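**Play food for a toddler, plush or wooden??**

**honness_mum**
Need opinions quick, birthday is end of August and I've left it late as usual. Niece turning two. Want to get her some pretend food for the play kitchen. Sister says wooden only. I reckon the soft stuff is cuter and won't dent my shins when it gets lobbed. Budget 30 bucks ish. Go

**clostis77**
Wooden. Velcro halves, the chopping kind. Ours went through three kids and then the cousins. Soft stuff just turns into a grey lump in the bottom of the toy box

**ThaoOng**
Disagree!! Soft all the way at that age. Ours got thrown down the stairs daily, not a mark on the skirting boards. Chuck it in a pillowcase, cold wash, dry on the line. Only the strawberries went a bit flat

**clostis77**
Flat strawberries, my point exactly

**gumboot_dave**
why not both. real plastic plate + cup from the op shop, soft food on top. Kids want to dish up, they dont care what its made of. Mine would serve me the same bit of toast 2,000 times a day

**honness_mum**
Ooh ok the plate idea is good. Does size matter tho? Some of the plush ones online look massive. Saw a set for 129 dollars, lol no

**ThaoOng**
Bigger ones are easier for a two yr old to grab. But mixed sizes are fine, mine never cared that the bottle was bigger than everything else she was "cooking". Sauce went on the lot. Sauce on porridge, sauce on banana. Check the seams before you wrap it, and cut off any hang tags. Little stuff I'd want to see in person first, under threes put everything in their gob

**prairie_kel**
This. Measure the small pieces. We gave ours the big plush bits at two and held the little fruit back till she turned 3. My SIL thought I was being over the top, whatever

**clostis77**
Ok fair on the choking thing. Wooden sets have small bits too, I'll give you that. Still say they look nicer on a shelf

**ThaoOng**
They never live on a shelf. They live under the couch

Anyway dug some out at lunch. Ketchup on the plate, strawberry off to the side where it always ends up

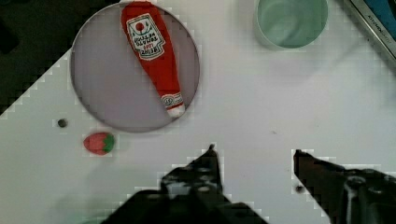
The bottle is the one I'd start with if you can find one by itself. Neck's narrow enough for a small hand to hang on to, and she'll work out the pouring bit with no help. Then add a cup. Then fruit when she's older. Keep the plates plain, the patterned ones seemed to distract mine from the food for some reason

**gumboot_dave**
ketchup?? its tomato sauce mate

**prairie_kel**
It's ketchup in this house

**honness_mum**
Haha not starting that one. Sold on soft, sorry clostis. Will get the sauce, a plate and cup secondhand, and maybe one big veg if theres money left. Anyone know if the shop near Chung's bakery still does toys? Need to get there before 5

**gumboot_dave**
yeah, up the back past the party stuff. park round the side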